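Pre-Match Ground Inspection: Checklist and Comments

Zakham Road ground, Storkport
Fixture: Storkport Town v Trivell Athletic, evening kick-off
Inspected by: Nadine Harb
Date: Tuesday, February 2026

Marks used: OK = no action. MINOR = put right before gates open. FAIL = cannot be used until cleared by the safety officer. N/A = not applicable to this fixture.

Section 1. Playing surface

1.1 Pitch firm enough for studs across both halves: OK
Comment: Soft along the near touchline from the dugouts to the corner. Holds a stud. Referee to be shown this strip on arrival.

1.2 Standing water: OK
Comment: Two small patches in the north goalmouth at first walk. Forked and gone at second walk.

1.3 Frost or hard spots: OK

1.4 Divots and holes from last match filled: MINOR
Comment: Penalty area at the south end not finished. Ground staff have the sand and seed mix out and will do it before the warm-up.

1.5 Sprinkler covers flush and locked: OK
Comment: The cover behind the south goal was replaced in July and still sits level.

1.6 Run-off area clear to the perimeter boards: MINOR
Comment: Training goals left on the run-off by the east side. Move behind the barrier and chain to the post.

Section 2. Goals, flags and boards

2.1 Goalposts upright, no movement when pushed: OK

2.2 Net pegs below grass level: MINOR
Comment: Three pegs proud at the north end. Knock down.

2.3 Nets free of holes: OK
Comment: Old repair in the top left of the south net. Tied twice, no gap.

2.4 Corner flags at correct height, tops rounded: OK

2.5 Perimeter boards fixed, no sharp corners: FAIL
Comment: The Bunnag board nearest the halfway line has lost its end cap and the metal is exposed at knee height. Not to be padded with tape as it was for the cup tie. Fit a new cap or take the board out. Safety officer told by phone.

Section 3. Spectator areas

3.1 Terrace steps and barriers sound: OK
Comment: Away terrace limit for this match is 800. Turnstile staff have the figure in writing.

3.2 Main stand seats secure: MINOR
Comment: Row F, two seats loose at the hinge. Tape off both and tell the ticket office so the holders can be moved.

3.3 Gangways and exits clear: OK
Comment: Exit gate C was stiff. Greased and tried again, opens fully with one hand.

3.4 Emergency lighting tested: OK

3.5 Total ground limit displayed in control room: OK
Comment: 2,000 for this fixture. The old sheet was still on the wall from the last match and has been taken down.

3.6 Segregation line in place: MINOR
Comment: Netting up. Stewards' tabards not yet delivered to the away end.

3.7 Viewing platform for wheelchair users: OK
Comment: Ramp swept and gritted. Grit to be topped up at half-time if the temperature drops.

Section 4. Floodlights and power

4.1 All lamps lit after warm-up: OK
Comment: One lamp on the north-west pylon slow to come up. Full brightness before I left the pitch. Ask the electrician to look at it on the next visit.

4.2 Pylon gates locked: OK

4.3 Cables across walkways covered: FAIL
Comment: Broadcast cable from the car park crosses the path to the tea hut with no ramp over it. Path closed until the rubber ramp is down. Crew have one in the van.

4.4 Generator fuelled and test-run: OK
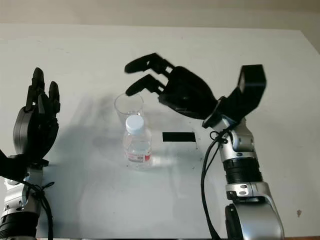 Storkport Town Football Club | Ground Safety Department

Section 5. Medical and player areas

5.1 Medical room unlocked, clean and heated: OK

5.2 Defibrillator present, battery light green: OK
Comment: Second unit is in the main stand office. Both signed for.

5.3 Stretcher route from pitch to ambulance bay clear: MINOR
Comment: Visiting team's kit skip likely to block the corner by the tunnel. Ask their kit manager to unload at the side door.

5.4 Dressing room floors free of trip hazards: OK
Comment: Mat in the away showers has curled at one end. Swapped for the spare.

5.5 Dugouts: seats and roof fixed: OK

5.6 Tunnel cover extends and locks: OK

Section 6. Stewards and control room

6.1 Radios charged and checked on both channels: OK
Comment: Set 4 crackles on channel 2. Keep it as a spare only.

6.2 Public address heard in all areas: MINOR
Comment: Faint at the back of the away terrace. Turn that speaker up and test again with the turnstiles running.

6.3 Evacuation message on hand at the microphone: OK

6.4 Steward briefing time agreed: OK
Comment: Briefing in the supporters' bar. Anyone who misses it reports to the control room before taking up a post.

6.5 Fire extinguishers in date: OK
Comment: Kitchen extinguisher due for service after this fixture. Contractor booked.

Items to clear before gates open

Board at halfway line (2.5), cable ramp (4.3). Both need the safety officer to see them in person. The MINOR items can be signed off by the head groundsman or the duty manager, with initials next to each line on the paper copy.

If rain sets in, walk the near touchline again with the referee and record the result under 1.1. Do not start a new sheet.

Signed: N. Harb
Copy to: safety officer, duty manager, control room folder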